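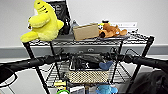

Load ratings on wire shelving: static vs. casters

gasket_ohm
The Enelton four-shelf unit is listed at 670 lb on leveling feet. I added casters and can't find a rolling figure. Floor is low-pile carpet.

Morin_b
Caster rating governs. Take one caster's rating, multiply by three, ignore the fourth. On uneven floor one wheel is usually unloaded.

tarefactor
Disagree with x3 for carpet. Stem bending matters more than wheel load when you push from the top shelf. I derate to 60 percent of the static number and stop there.

Morin_b
60 percent of what, though? The shelf figure says nothing about the stem.

gasket_ohm
Casters are Hellau, 176 each, so 528 by the x3 rule.

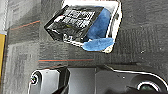
Carpet is glued down with no pad, so I don't expect the wheels to sink much. Push force is my other concern.

tarefactor
Go to 5 inch wheels then. Hard tread, not soft rubber.

gasket_ohm
Ordered a set Wednesday. Will post the push force at full load.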